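Gripper notes, August, started 9:40 pm
Shared bench, back half of the shop

Picking up from the last entry. Goal tonight: decide whether the tape pads on the hand-held gripper are worth patching or if I go straight to molded. Also wanted a few passes at the slotted spoon task before I forget what the hand positions were.

Inspected the fingers first thing, before any practice. Should have done this last week. Both pads bad, left one a lot worse. The black layer on the gripping face is torn up and coming away in strips, one flap hanging right down under the block. There is glossy stuff near the tip where the pad has lifted. Right side is fraying along the edges, still mostly on.

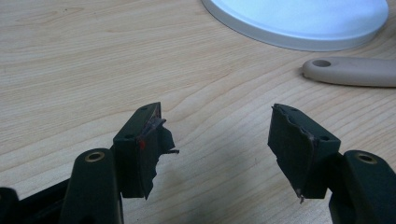 Fingertips before cleanup. Left pad is the bad one.

My guess is shear. We keep pulling handles out sideways instead of opening first, so the pad takes all of it along one edge. Habit from the old Taltlow fingers, which were bare printed plastic and didn't care. Maritza Correa said as much back when we first put tape on and I wrote it off. She can have that one.

Options as I see them:

1. Peel, scrape, alcohol, new tape. Cheap. Will be back here in a month.
2. Cast pads in the Gresent silicone, glue on. Tried once, glue let go from the print completely. Would need a primer or a mechanical key, a dovetail or little posts.
3. Print a snap-on pad in soft filament, replace whenever. Needs a recut fingertip. I already have most of this in the CAD file, version 7, just never printed it.

Leaning 3. Do 1 in the meantime so we are not stuck.

Before peeling anything: measure the block. Don't trust the drawing, the drawing is from before I sanded the tips. Calipers are in the Flores drawer, NOT the drawer marked calipers.

Pad thickness matters more than I thought. If the new pad is fatter than the old tape then full close happens earlier and the width reading has an offset. The logger takes its zero from a config value, so after any pad change: close fully, read the raw number, write it in. Raw at full close with the old tape was 713. Writing it here because the sticky note fell off the laptop and I spent way too long looking for it under the bench. If the new number is far from that, check for a fold in the tape before touching the config.

Practice notes. Task is spoon off the table and onto an arm of the mug tree, by the hole in the handle if the utensil has one. Two hands: one steadies the stand by its base, other does the pick. Stand is light and wants to walk if you bump an arm on the way in, so the steadying hand really is needed. I tried it one handed and gave up.

Handle lying flat is the hard part. Fingers have to come in low and nearly parallel to the table or they just push it along. What helps: come at it from the side of the handle, touch the wood lightly with both tips, then close slow. Closing fast pops it up and it lands crooked. Do not go for the round perforated end, too wide and the tips slide on the holes.
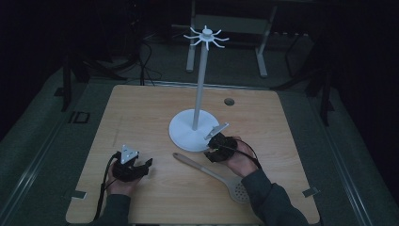
Cables next. Every time I reach across, the right one wants to wrap my wrist, and then I rotate my hand to get rid of it and the marker plate ends up pointing somewhere dumb. Tracking doesn't like that. Want a strain relief on the sleeve, just a velcro loop at the forearm with enough slack for a full wrist turn. Leave 300 mm between the loop and the gripper body and see if that's enough. Might be too much, then it snags on the tree arms. Try it and cut down.

Also marker plates. They are held with 2 screws each and the screws back out. Not every session but often enough that I check now. Blue threadlocker, tiny dab, let it sit overnight. Ask Maritza if she still has the bottle or if it went to the Nitaveck build with everything else.

Room is too dark at the edges. Fine at the table but I keep kicking things. Could bounce a lamp off the ceiling — not straight down, the glare on the marker plates will be worse than the dark.

To do, in the order I will probaly get to it:

- measure tip block, both sides, write the numbers IN THIS NOTEBOOK
- strip and retape left and right together, same roll
- redo zero
- print v7 tips, soft pads, one pair only first
- velcro loop
- threadlocker
- order more tape, we are on the last of it

Question for whoever reads this: did anyone change the jaw spring? Closing feels stiffer than last time and I can't tell if it's the spring or a bit of torn pad bunching up in there. If it was you please put a note with the date and which spring, the bag of spares is not labled and they all look alike.

Stopped 11:15. Retape tomorrow after work, if the alcohol hasn't run out again.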